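Ulilell Kitchen and Workshop Notes
Clearing a surface, and can a machine do it for you yet?
Posted 07/10/2022 by Souad Samir

I get more mail about clutter than about anything else, stains included. Lately a good third of it comes with the same question tacked on at the bottom: isn't there a robot for this by now? Rocío Villanueva wrote from Mosquera that she'd pay 741 dollars tomorrow for anything that would put her canisters back after dinner (very exact, I love it). So this month you get my usual tips for clearing a counter or a bench, plus my best guess at which of them a machine could take off your hands.

First the tips, since they work whoever does the clearing.

Start with the little stuff. Bottle caps, screws, the toy car that has somehow moved into the kitchen - get them into one dish before you touch anything big. Small things hide behind big things and then they get knocked on the floor. I use an old saucer.

Put tall things at the back and leave them there. A bottle in the middle of the counter is a bottle you'll catch with your sleeve.

Keep your scale out if you bake more than once a week, and give it a clear space on both sides. If yours is the old balance type with two pans, empty both before you move it. Lift it by the base, please, never by the beam! I learned that one with a pan full of rice.

Plates and lids go flat, with nothing leaning on them.

Now, the robots. The arms people are working with are mostly one arm, one gripper and a tabletop, and a lot of the practice is done in computer simulation, where a dropped cylinder costs you nothing. The setups look like a counter at my place, minus the crumbs.

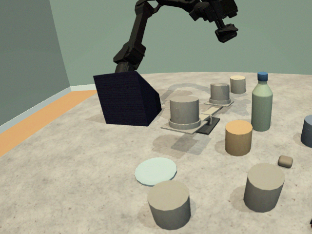
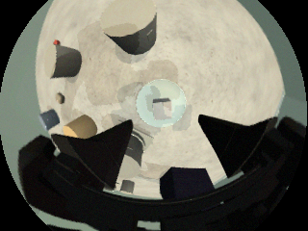
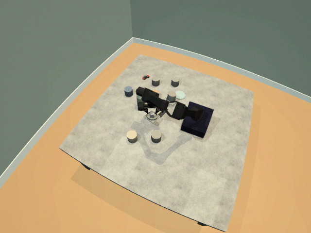
A simulated tabletop with an arm and plenty of cylinders to work around.

My feeling, after a lot of reading and one very long afternoon at the Ellitberg makers' fair, is that picking up one thing from an open spot is the part they're good at. Set a block down with space all around it and tell the arm where it goes, and I'd bet on the arm. Crowd six jars together and ask for the one in the middle and I'd bet on my mother.

Three chores I'd hand over today if I had an arm bolted to my bench: sorting same-size parts into bins, moving empty containers from one side to the other, and setting things on a scale one at a time. That last one is dull work and I'd be thrilled to be rid of it. My neighbor's shop, Etov, packs drawer pulls in boxes of 36, three boxes to a tray, so 108 to a tray, and somebody stands there doing it by hand all morning. If a machine takes any job, let it be that one.

What I wouldn't hand over: anything greasy, anything in a bag, anything with a loose lid, and anything I'd cry about. Bags especially. A bag of flour has a different shape every time you look at it, and I can't keep hold of one myself half the time.

If you want your counter to be ready for the day these things get cheap, the funny part is you'd do the same things you'd do for a tired person. Use containers of the same shape. Leave a hand's width between them. Keep one plate or tray as the landing spot, so "put it away" always means the same place. Avoid see-through containers if you can, as cameras have trouble with them (and so do I before coffee).

Rocío, keep your money for now. For the canisters, try a strip of painter's tape on the shelf with a mark for each one. It took me ten minutes, and even my kids put the sugar back where it goes.

Next time it's drawer liners, and I have opinions. If you've got a trick for the ones that curl up at the front, send it over before the end of October and I'll try it on my worst drawer.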